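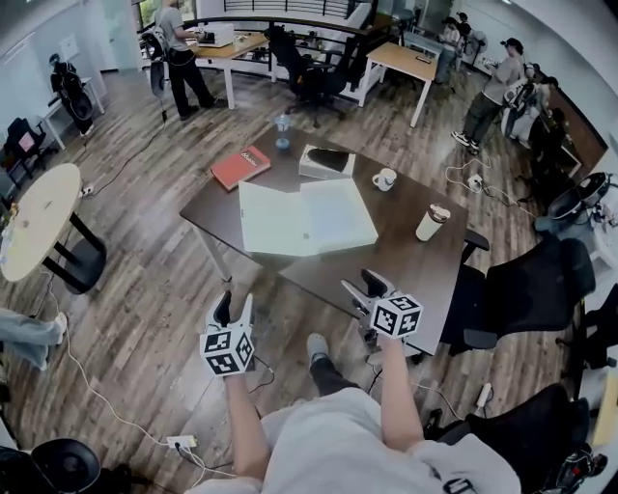
Grimley Workshop Puts Out Plans for Ogola, a Pair of Robot Hands You Hold Yourself

Fourth version of the plans is free to download, and the next build weekend has space for 10 people

For immediate release

I've been putting off writing this one for weeks, mostly because every time I sat down to do it there was another screw to swap out. But the files are up, the parts list is checked, and I'm very happy to say that Ogola version 4 is ready for other people to build!

If you've never been to Grimley, we're a shared workshop. You pay your monthly dues, you get a key fob, and you can use the printers, the drill press and the good soldering station (please put the tips back). Some of us make furniture. A bunch of us, me included, got hooked on robots a while back and have been slowly taking over the big room ever since.

Ogola is what came out of that. It's a pair of grippers you carry around, one in each hand. You work the handle with your fingers and the two jaws open and close, the way they would on the end of a robot arm. There's a cube on each gripper covered in square black patterns, and a camera can find those patterns and work out where your hand is and which way it's turned. So you pick up a mug or open a folder with the grippers, the whole thing gets recorded, and later on a home-built arm has a chance of learning the same move from you. I wanted this so badly when I was programming my first arm by typing in joint angles one at a time. I got it to tap a sponge. That took a month.

What changed in version 4

The jaws, mainly. The old ones were printed in one piece and they were fine for blocks and terrible for anything smooth. The new ones are gray with black rubber pads on the inside faces, and the rubber has a fine ribbed texture so it has something to bite with. The pads come off with two small screws, so if you chew one up (I've chewed up plenty) you print the mold again and pour a new one.

We also moved the cube. It used to sit right behind the wrist, which looked neat, and then every time you reached across your own body you'd hide it with your sleeve. Now it's mounted on the gripper, away from your arm, and there's another camera on the gripper itself that looks straight down the jaws. The lens is very wide. You get the table, the room and most of the ceiling lights in one go, and the straight lines all go a little bananas toward the edge, but the pads and whatever's between them stay right where you want them.
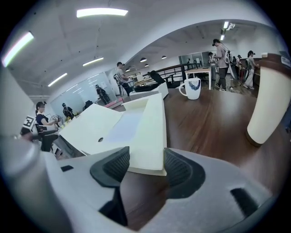 One member of the Flavbridge makers' list wrote in after trying an early pair to say that the pads were the first ones they'd used that could hold thin cardboard by the edge without folding it, though they found the spring in the handle too stiff for a long session and wished we'd offer a softer one. Fair enough! The stiff spring is my doing, I have big hands and I like something to squeeze against. There's now a second spring in the parts list, marked "soft", and the handle takes either one. If you build with the soft spring, move the stop pin to the inner hole or the jaws won't open all the way.

The same person asked whether you really need two grippers or could start with one. You can start with one. I did. But so much of what people do at a table takes both hands, like holding a flap down while you reach for something else, and once you've had the pair it's hard to go back.

What it takes to build a pair

Parts for a pair came to $84 on our last order, and that's with the cameras bought separately, because everybody seems to have a favorite already or one sitting in a drawer. Printing is slow going and you'll want to let it run overnight. Each finished gripper weighs roughly 182 grams before you add a camera, and I'd love to get that lower. You feel it in the forearms if you hold them out in front of you for an afternoon.

You'll need a printer with a bed big enough for the handle shell, a small hex driver, a hobby knife, and some patience with the trigger linkage. The linkage goes together in one order only. Page one of the build notes covers it, and I've put the warning in capital letters since I've now built it backward on three separate occasions.

For the marker cubes, print the patterns on matte paper. Glossy paper throws the lights back at the camera and the software loses the cube just when you're doing something interesting. Glue them on flat, trim the corners, and check the numbers against the chart before the glue sets. Left hand and right hand use different patterns. Mix them up and your recording will have you picking things up with your arms crossed, which made for a funny evening here but wasted all of it.

The build notes also have a page on setting up your table, and it's the page I'd ask you to read twice. Use a real table with real stuff on it. We like a dark wood top with things you'd have lying around anyway: a mug, a tumbler, a water bottle, a hardcover book, a box or two. Early on I'd clear everything away and put one foam cube in the middle, and the arm that learned from those recordings got lost the minute somebody set a coffee down. Leave some clutter. Let people work at the other desks behind you. Just keep your power strips and cables where you won't catch a foot on them, because you'll be watching your hands and never the floor.

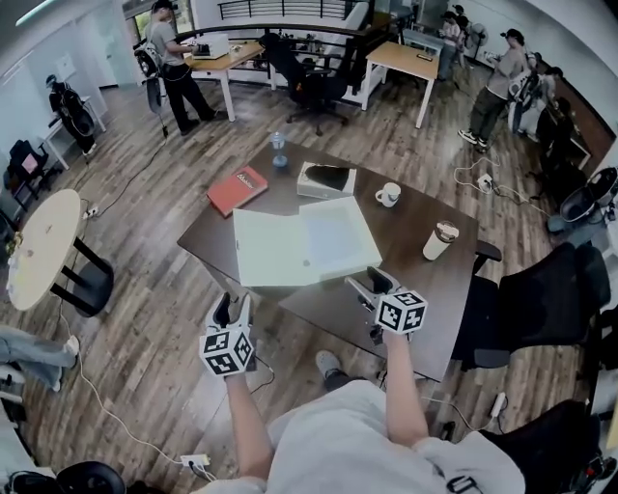

SKISTTHORPE, February 2025 – Grimley Workshop will hold its next Ogola build weekend at its space in Skistthorpe this June, and anybody who can use a screwdriver is welcome. There's room for 10. You don't have to be a member and you don't have to know how to code. By Saturday evening you should have a working pair of grippers, and on Sunday we'll sit down at the tables and record with them until we run out of snacks.

Bring a laptop if you have one and wear sleeves you can push up. Lighter shirts work better with our camera setup than busy patterns do. We'll have the printed shells ready so you can spend your time on the fun parts, plus spare pads, both kinds of spring, and a big bag of the little screws that always roll off under the railing side of the room and disappear.

Folks coming over from Flavbridge can catch the regional bus, which stops at the end of our street. If you're driving, park on the gravel side, please, and leave the loading door clear.

The weekend is free apart from the parts. If the parts are a stretch for you, tell us when you sign up and you can build a loaner pair that stays at the shop, and come in and use it whenever we're open.

As for what's next, I'm working on a lighter handle, and there's a half-finished mount on my bench that'll let you pop the jaws off and bolt the very same ones onto a robot arm. That's the piece I get the most mail about. It holds, it's ugly, and I'm not sharing the files until it stops squeaking.

The version 4 plans, parts list, marker sheets and build notes are on the Grimley projects page under Ogola. You're free to change anything you like. If you make a better trigger, please send it back to us!

Press and sign-up contact

Grimley Workshop, Skistthorpe
Write to the Ogola desk through the form on the Grimley contact page. Photos and plans may be reprinted with credit to Grimley Workshop.

###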